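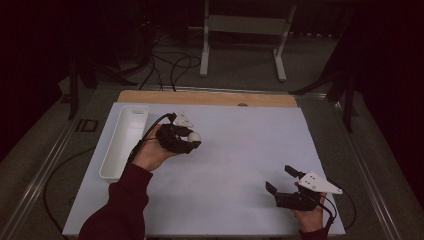
Ledura Ball Handling Set

200 recordings of a person working with two hand-held grippers at a white tabletop board, a small white ball and a long narrow tray. 198 are complete; the other two stop early.

Changes at work

The recordings were made at Hammont, where sorting small parts is bench work done by hand. Packers there now spend 20 minutes of a shift recording and are paid their normal rate for it. Lifting and final checks stay with them. Job grades will be reviewed in December.

Known gaps

One ball size only. No gloves.

Contact

Ledura data desk. Last edited 25 Apr 2020.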